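Nous utilisons des cookies pour mesurer l'audience de ce site. Accepter / Paramétrer

Rubrique : Maison & robots > Tutoriels

Tester un bras robotisé sur une vraie corvée : ranger les fruits

Les vidéos de fabricants montrent des robots qui plient, trient, rangent. Je n'y crois qu'à moitié. Avant de signer un devis, faites passer à la machine une épreuve bête, chez vous, avec vos objets. Celle que j'utilise consiste à mettre dans un panier ce qui traîne sur une table. Un enfant de quatre ans s'en sort en une minute.

Ce qu'il faut

- un panier à anse, de préférence garni de tissu
- des fruits de formes différentes, vrais ou factices
- un ou deux intrus qui n'ont rien à faire avec les fruits
- une nappe, pas un plateau lisse
- un chronomètre

Étape 1. Dispersez les objets sans les aligner. Le démonstrateur de Pruvost m'avait demandé de les espacer régulièrement, « pour la vision ». Refusez. Laissez-en un loin des autres, et glissez-en un derrière le panier, à moitié caché.

Étape 2. Donnez la consigne une seule fois, à voix haute ou par écrit selon le modèle : « mets les fruits dans le panier ». Pas de reformulation.

Étape 3. Lancez le chronomètre et éloignez-vous. Personne ne replace un fruit qui a roulé. Un essai où l'on a aidé compte comme raté.

Étape 4. Recommencez 20 fois en changeant la disposition. Un seul essai réussi ne prouve rien, c'est même à ça que servent les vidéos.

Mon relevé de mars, avec le bras Luder : 18 essais terminés sur 20, ce qui paraît flatteur. Sauf que je comptais comme terminé tout essai où les fruits finissaient dans le panier, intrus compris. La brique de jus y est passée plus souvent qu'à son tour. 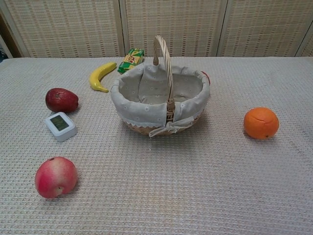 L'anse pose un autre problème. Elle partage l'ouverture en deux, et une pince qui descend droit finit par la heurter. Prévoyez donc des essais avec le panier tourné d'un quart de tour. Surveillez aussi le tissu : une doublure qui dépasse du bord s'accroche facilement, et le panier part avec.

Étape 5. Notez la durée de chaque essai, puis faites la même chose à la main. Le Luder est facturé presque 2000 euros, hors installation. À ce prix, je range mes fruits moi-même - et je garde le panier.

Commentaires

Povilas Paulauskas
Même constat avec une banane, toujours prise par le bout et lâchée en route. Vous comptez ça comment ?

Yoon-hee Yeom
Un peu sévère. Pour quelqu'un qui ne peut pas se servir de ses mains, même lent, ça change la journée.

Florêncio Quintela
Et la nappe ? Chez moi elle fait des plis dès le troisième essai.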